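Fakska em casa: duas semanas a ensinar um braço a pôr a mesa

Sep 15, 2022

Já me tinham perguntado nos comentários quando é que eu ia escrever sobre o kit da Fakska, e a resposta é: quando conseguisse pô-lo a funcionar sem telefonar ao Talha de hora a hora. Pronto, chegou o dia!

Para quem não seguiu a conversa, o Fakska é um braço de secretária com pinça, uma câmara que se monta num suporte fixo e um programa onde gravamos demonstrações. Vem desmontado, custa 350 euros com portes, e a ideia é a pessoa mostrar a tarefa várias vezes até o braço a conseguir repetir sozinho. Não é para crianças, apesar do que a caixa dá a entender (a caixa é toda ela balões e cores, não percebo).

A montagem levou-me 2 serões. O primeiro foi quase todo gasto num parafuso do pulso que eu tinha posto ao contrário, e o manual não ajuda, porque as figuras são minúsculas e a tradução portuguesa chama "cotovelo" a duas peças diferentes. O Talha Sandhu, que já tinha montado o modelo da Enditz no ano passado, disse-me para ignorar o papel e ir directamente ao vídeo. Devia tê-lo ouvido logo.

Depois vem a parte boa. Escolhi a tarefa mais simples do menu, que é pegar num alimento de brincar e pousá-lo no prato. Parece coisa de nada, mas há muito que afinar: a altura da câmara, a distância entre os objectos, a força com que a pinça fecha. Eu queria o milho no prato azul e andei uma tarde inteira a mudar o ponto de partida de um e de outro, sempre com o tampo o mais livre possível para não baralhar o programa.
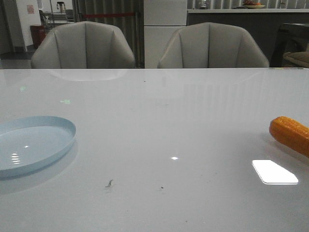

O que me deu mais luta foram os reflexos. Um tampo brilhante com uma lâmpada por cima é meio caminho andado para o programa inventar objectos que não existem, e o Fakska inventa com gosto – houve uma altura em que insistia em agarrar uma mancha de luz com toda a delicadeza do mundo. Há uma opção para isso, escondida em definições avançadas, chamada "superfície difícil". Ligada, melhora bastante, mas o braço fica mais lento. Um pano mate por cima da mesa também deve servir, hei-de experimentar.

Com 11 demonstrações gravadas já tive os primeiros resultados decentes. Decentes, atenção! Ainda larga o milho um bocadinho cedo quando o prato está mais afastado, e se mudo o prato de lado tenho de gravar mais umas quantas. O Donnie Rankin escreveu-me a dizer que no dele resolveu isso variando as posições logo desde o início, coisa que eu, claro, não fiz.

Do que não gostei: o cabo de alimentação é curtíssimo, o programa pede registo numa conta Kashyap só para guardar as gravações, e o apoio ao cliente demorou 2 dias a responder a uma pergunta de sim ou não. Do que gostei: o braço é silencioso, a câmara calibra-se depressa e as peças suplentes vendem-se à unidade, o que no Enditz era um pesadelo.

Se o compraria outra vez? Compraria, mas esperava por Dezembro, que é quando costuma haver descontos na Nornosari. Entretanto vou tentar a tarefa dos copos empilhados e depois conto. Se alguém já a conseguiu fazer com a pinça de origem, deixe aí nos comentários que força usou, por favor, que eu ainda não passei do segundo copo.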